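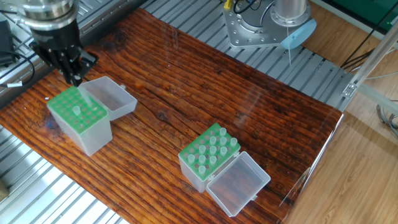
Two tip racks on the bench board, lids folded back, green plates over frosted bases.

Reading time: 3 min

Re: Part-used tip racks: combine or leave?

Ibsa Lemma wrote:

> We have a drawer full of part-used racks at the Mekel bench. Some have a handful of tips left, some have one. People open a new rack instead of finishing an old one, and the drawer no longer shuts. Is there any reason not to move the leftovers into one rack and refill the empties? Does it matter which holes they go in? Also, the lids keep getting knocked when the racks are open. Does anyone take them off?

Ibsa,

We combine at Anano, with limits. The procedure below covers non-sterile, unfiltered tips used for buffers, dyes and water. It does not cover filter tips or anything bought pre-sterilized. A part-used rack of those stays as it is until it is finished or thrown out.

1. Check that the tips are the same type. Green is a rack colour in our stores and more than one supplier uses it. Compare the collar and the length before mixing. If a tip of unknown origin does not seat on the pipette with normal pressure, bin it. Do not push harder.

2. Only move tips that have never been on a pipette. A loose tip from the bench or the bottom of a drawer is waste.

3. Work with both racks open side by side, the fuller one as the receiver. Handle by the collar. We use blunt plastic forceps or a clean gloved hand. Nothing touches the narrow end.

4. Lower the tip straight down. A tip that goes in at an angle catches the edge of the hole and can bend at the point. You will not notice until it dribbles.

5. Close the receiver, write the month on the lid (ours says December at present) and put the empty base in the refill bin.

On which holes: for a single-channel pipette it makes no difference. The tips in the right-hand rack in the photo stand in diagonal rows and that is perfectly usable. For a multichannel it matters a great deal. The tips need to fill complete rows from one side, with no gaps, or you pick up an incomplete set and have to eject it. We keep one receiver for each and label them S and M.

On lids: leave them on. Ours are hinged, and once they come off the pins they rarely go back properly. Fold the lid fully open so it lies flat on the bench, and turn the rack so the lid points away from your pipetting hand. Allow for the extra width when you lay out the bench. An open rack takes up close to double the space of a closed one.

On the drawer: we set a ceiling of 2 open racks per tip size. A third may be opened only when one of the two is empty. Before the rule I went through our own drawer and found 40 part-used racks. After combining and refilling we were down to 35 full or nearly full, and the remainder went back to stores as empty bases.

If you autoclave after refilling, leave the lid unlatched and dry the racks overnight. Ours go in the oven at 70 degrees. Check your supplier's sheet first, as some lids warp.

I can send the label template if it is of use.

Araya bench, Anano building

3 comments

tipbox_west: We do the same but fill from the back row forward, so the pipette never passes over the remaining tips. Worth adding to step 4.

Ibsa Lemma: Thanks. We had been taking the lids off, and that explains the box of lids with no bases. Please send the template.

m_centre_stores: If you return empty bases, please return them with the plates in. We can't reissue them without.

Contact the list: Wevamow Bench Practice | © Wevamow | Back to top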